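2023-09-27
Posted by: bench notebook, soft goods handling, Betholm

Working through the handling rules for the hand-held grippers again, mainly section 4 (large textiles). The April version was written around the Skanutov trial, when everything was small and flat, and it shows.

4.1 Two-gripper lifts. Take the first grip on a corner or a bound edge and the second only after the first pads are fully closed. Keep both sets of pads in view of at least one camera for the whole lift. If the fabric hides both, mark the episode and carry on, do not restart.

4.2 Grip on gathered fabric is allowed. The old text said single layer only, which nobody followed with quilted items and which the Wanigasekara checklist never asked for.

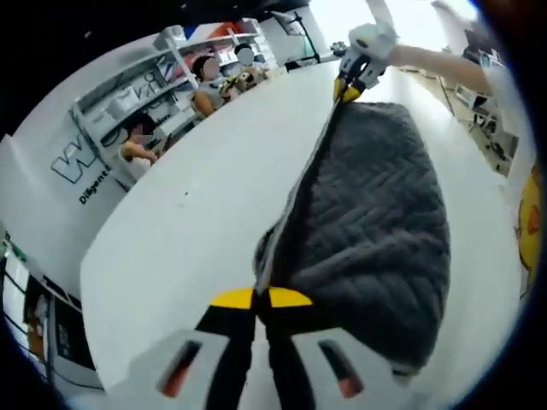 4.3 Lift speed stays as it was. Went through the log for the quilted set: 253 episodes, 195 accepted under the new wording. Most rejects were late marking, so the operator sheet needs changing more than the rule does. Fifteen were cable snags. Those go under 6.2 and should not be counted against the lift.

4.4 Start state. Item crumpled on the table, both grippers open and clear of it before the start mark. No smoothing by hand once the mark is given. Terry and quilted items get separate item codes even when the colour matches – they were merged in the last export and had to be split again.
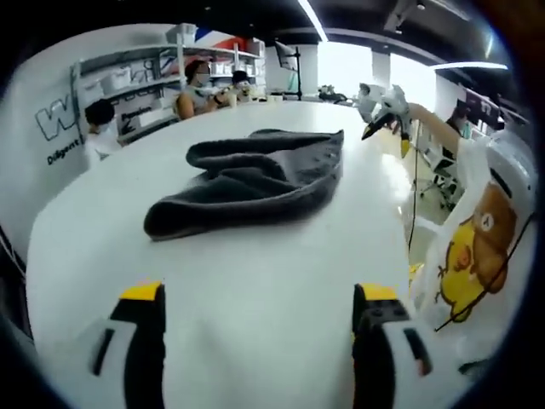

Section 4.4: dark grey towel on the table, near gripper open, second gripper raised at the right.

6.2 Cables. Route behind the forearm, with slack checked at full reach before each block. Table edge is the usual catch point. Add to the daily check.

7 Privacy. Faces of anyone in the background blurred before files leave the site. Gustora want this confirmed in writing per batch.

Open points:
– pad inspection interval. Sheet says every 2,000 closures, no record of where that came from
– whether 4.2 needs a limit on layers
– item codes for the old export, still to be corrected

Last updated: Wednesday, 16:40

Contact: Betholm soft goods bench | © Betholm | Back to top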